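Section 4: Sorting and folding clothes on the bed

Before you start

The Gendwood under-bed drawer holds folded clothes, stored on their edge so each piece can be seen from the top. Allow 18 minutes for a first sort. Assemble the drawer and fit the dividers (Section 3) before you begin folding.

You will need:
the drawer, with dividers in place
a flat surface, such as a made bed
a soft clothes brush
cotton bags for knitwear (sold separately)

4.1 Preparing the bed

1. Leave the comforter or doona on the bed. A soft surface is fine for denim and heavy cotton. Shirts fold better on a table.
2. Push pillows and bags to one end.
3. Smooth a patch about as wide as your shoulders. The rest of the bedding can stay bunched.

Note: Clothes must be fully dry. Check waistbands and pocket linings by hand, as these dry last.

4.2 Folding jeans

1. Empty all pockets, including the coin pocket.
2. Close the zipper and the top button.
3. Lay the jeans face down and fold one leg over the other so the back pockets face out.
4. Tuck in the point at the crotch seam to make a straight edge.
5. Bring the hems up to just below the waistband.
6. Fold again in halves or thirds, depending on the depth of your drawer. The standard drawer takes thirds, the deep drawer takes halves.

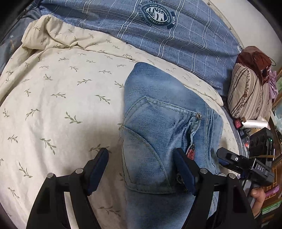

7. Press down with a flat hand to push out the air, working from the waistband towards the rounded edge.
8. Stand the jeans in the drawer with the rounded edge up. If they fall over, the last fold is too loose – open it and fold again.

Caution: Beads, sequins and metal trim can catch on knitwear and on the weave of a comforter. Lift trimmed clothes off the bed when you turn them. Do not drag them. In the drawer, keep trim on the inside of the fold or put a divider between it and the next piece.

Caution: Do not iron over rivets or zipper pulls to flatten a fold. They hold heat and may mark the fabric.

4.3 Knitted and woven items

1. Shake out and brush lightly.
2. Tie loose strings or cords in a single bow.
3. Place in a cotton bag and lay flat along the back of the drawer. Do not stand knitwear on its edge.

Note: We don't recommend plastic wrap for clothes that will be stored longer than a season. It is suitable for wrapping shoes or belts for a move.

4.4 Loading the drawer

1. Load from the back to the front, heaviest pieces first.
2. Keep the weight in each drawer to 13 kilograms or less.
3. Leave a gap the width of your hand at the front so that pieces can be tipped forward.
4. Slide the drawer in slowly and check that no bedding is caught in the runners.

Caution: Keep fingers clear of the front rail when closing. A full drawer will carry on moving after you let go.

If the drawer will not close

Remove the front row and try again. If it closes, the row is too tall and needs one more fold. If it still sticks, check both runners against the drawing in Section 3 and make sure all 9 screws are flush. Replacement runners can be ordered from Clulline Spares using the part code on the underside of the drawer.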